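Stisodex ships glare handling for its navigation stack, and we have questions

January 22, 2020

Stisodex has put out a new release of Fidance, its navigation software for sidewalk and campus robots. The headline feature is something the company calls sun-aware perception. When the camera picture washes out, the planner is supposed to lean on lidar and wheel odometry until the image is usable again, then hand control back without a stop.

We have heard this pitch before. Treloar promised much the same thing two releases ago, and its users ended up setting the exposure limits by hand. Stisodex says its version needs no tuning and quotes 1,292 test runs, with 34 operator takeovers. That sounds good until you ask how many of those runs faced the sun. The release notes don't say. They also don't say what counted as a takeover -- a remote nudge on the joystick, or only a full stop.

A wide paved plaza with a bright sun ahead is a fair place to start asking. The slabs go nearly white, the seams are thin dark lines, and the buildings on the shadow side lose most of their detail. A planner that treats a seam as a curb will crawl. One that treats a curb as a seam will do something worse.

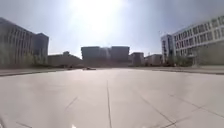 What we would like to see

The switch between sensors is a single threshold in the config file, with a default of 210 on mean pixel brightness. A mean over the whole picture is a blunt tool. Half the view can be blown out while the shaded half drags the average down, and the switch never trips. Bavetti's open planner splits the picture into 16 tiles and scores each one, and it has done so since last April.

Stisodex says per-region scoring is "under review." Fine, but we would hold off on upgrading a working fleet for this feature alone. If you do try it, log the raw brightness next to the planner state and replay the morning runs first. The new log viewer is decent, by the way, and it works with the old release too.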